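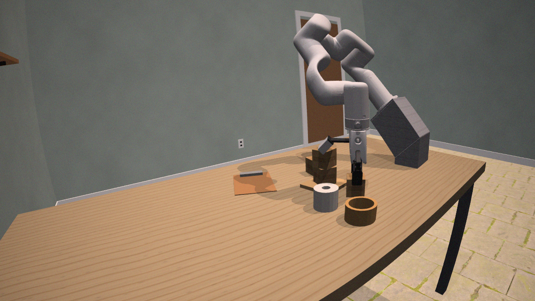
Okay, morning everyone, I'm Kulsoom Bukhari. (Wait for the stragglers at the back.) I was a producer on Grasow Road, so yes, I'm the one who got the letters – 1,206 complaints after the first episode.

Start with the premise. Eight households in Wasstead, one street, eight weeks of filming. We told people it'd be a show about neighbours, and I believed that when I said it. Then the edit came back and half of it was arguments over wheelie bins.
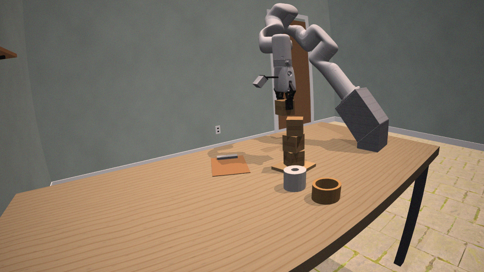 Read out the bit from Mrs Peixoto's letter here, slowly. She'd given us 400 hours of her life, by her count, and got four minutes on air, mostly yelling at her son. She never saw a cut before her whole street did.

So what would I do differently? Screen it for the contributors first, in a hall, with tea and a proper right of reply. Pillel did that with their February series and they still rated! Don't get defensive if someone from a network has a go at this point, just keep moving.
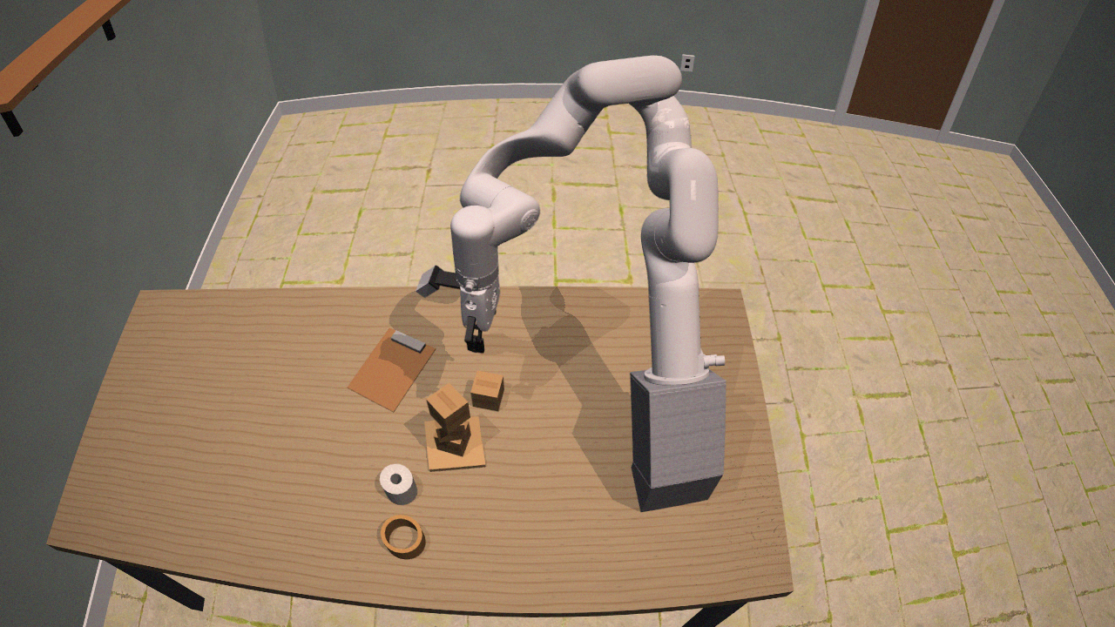 Robot arm over a long wooden table

Then consent forms. Ask who's read theirs right through. Pause for hands, then on to the clip.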